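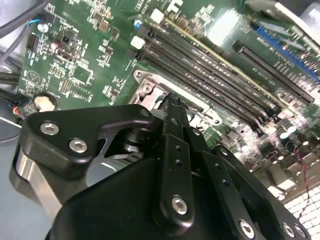
The Clarthorpe Open Day is a yearly public demonstration of robotic computer servicing, held each October by the Ogola Institute of Automation. It shows how robot arms may be used in the repair and recycling of desktop computers.

The event grew out of a closed visit for teachers arranged by Akinyi Bakilana. The first public edition drew 314 visitors, and the program has since been extended to 13 sessions.

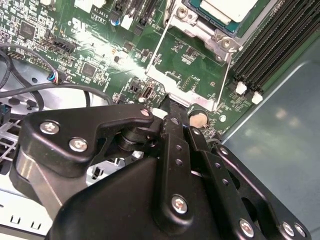

Annunziata Colombo wrote in the guest book that she would have liked more time for questions, as the talk on sorting used parts was over too soon. Later editions added a discussion period after each session.

Demonstrations are given on an open computer tower laid on its side – a position that leaves the motherboard facing the arm.

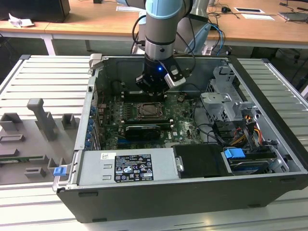

Sessions are led by 2 members of staff, and a printed guide is handed out at the door. The guide was written by Bohdan Dovhaniuk and is revised before each edition.
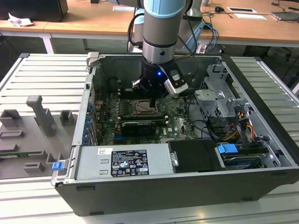

Robot arm above an open computer tower, Clarthorpe Open Day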